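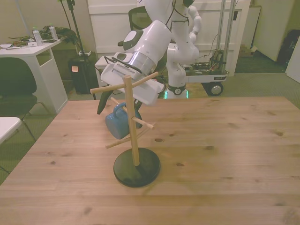

Gripper comparison, part two: the mug tree task

Part one covered flat pick-and-place and left the choice between the two parallel grippers open. This round uses a harder fixture: a mug tree with a round black base, an upright post and five pegs at different heights and angles. The task is to lift a mug by its body or rim, bring the handle loop over a peg and let go without dragging the stand across the table.

The Sakero gripper is the incumbent. The Deneo has wider fingers and a slightly slower close. Both were run on the same arm with the same controller settings, and the force limit was left where Ho-yin Tsao set it for part one. Each gripper was given 300 attempts, split evenly between hanging and removal.

Hanging is mostly a question of angle. A peg that slopes upwards will hold a mug even if it is released early, but the handle has to come in from above and the wrist runs short of travel near the top of the post. The lower pegs are easier to reach and harder to clear on the way out. With the Sakero, 37 attempts ended in a fault stop, most of them on the way out, when a finger touched the peg below the one in use. 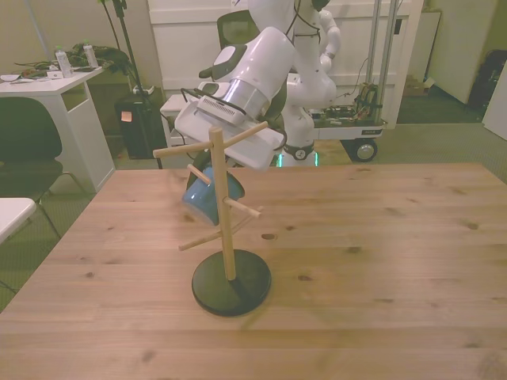

Removal showed a different weakness. When the mug hangs partly behind the post, one finger has to pass close to the wood, and any error in the estimated handle position turns into a push on the stand. The Deneo was better here. Its wider pads tolerate a poor approach, and the mug turns less once held. It was worse between closely spaced pegs, for the obvious reason of width.

Ragnvald Skjelbred also compared two camera settings. Raising the frame rate from 30 to 60 made no difference we could measure to grasp success. It did fill the log disk sooner. We have gone back to the lower rate for everything except calibration.

Two notes for anyone repeating this at Ketville. Re-zero the fingers after every change of gripper; the controller keeps the old offset and does not warn you. Use the Chung mounting plate with the short screws, as the long ones foul the wrist cover.

The Deneo stays on the arm until November for an endurance run of 2,000 cycles, with pad wear checked at intervals. Raw logs from both grippers are in the shared folder under the task name.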